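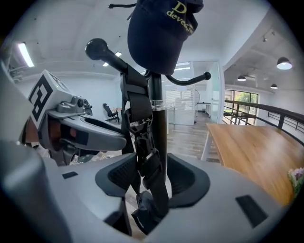 Lollier Freestanding Coat Rack, Black
Fumberg Office Furnishings / Entry and Storage / Coat Racks

Item number: 3358
Finish: Black
Availability: In stock at the Rathnayake warehouse

The Lollier coat rack is a single-pole stand intended for shared offices, reception areas and meeting rooms. It does not require wall mounting and may be placed in the middle of a room, where it can be reached from all sides.

The upper part of the rack carries arms and curved hooks, each ending in a ball tip. The rounded ends help protect collars and linings, and they keep looped items from sliding off. Caps may be hung directly on a hook. Bags, harnesses and other articles with straps and buckles should be hung by their top loop so that the webbing falls freely along the pole. A clear acrylic ring is fitted partway up the pole.

The black finish is suited to rooms with light wood tabletops, wood-look floors and glass partitions, and it matches the black task chairs in the Prema range.

Specifications
Type: freestanding, single pole
Pole color: black
Ring: clear acrylic
Maximum evenly distributed load: 20 kg
Assembly: required, hex key supplied

Placement
The rack should stand on a level floor. Allow sufficient clearance from doorways and from balcony railings, and do not place the rack where hanging straps may catch on passing chairs. Heavy items should be distributed on opposite sides of the pole. The rack should be emptied before it is moved.

Care
Wipe the pole and hooks with a soft, damp cloth and dry them afterward. The acrylic ring should be cleaned with mild soap and water only. Solvents and glass cleaners containing ammonia will cloud the surface. Check the fasteners at the base of the pole every July, or whenever the rack has been relocated.

Replacement parts
Acrylic ring, clear: part 356
Hook with ball tip, black: part 3000

Parts are sold singly. Orders from institutional customers should state the item number of the rack and the delivery address of the department concerned.

Product inquiries: Luzius Gasser, Furnishings Desk
Parts and returns: Nuwan Liyanage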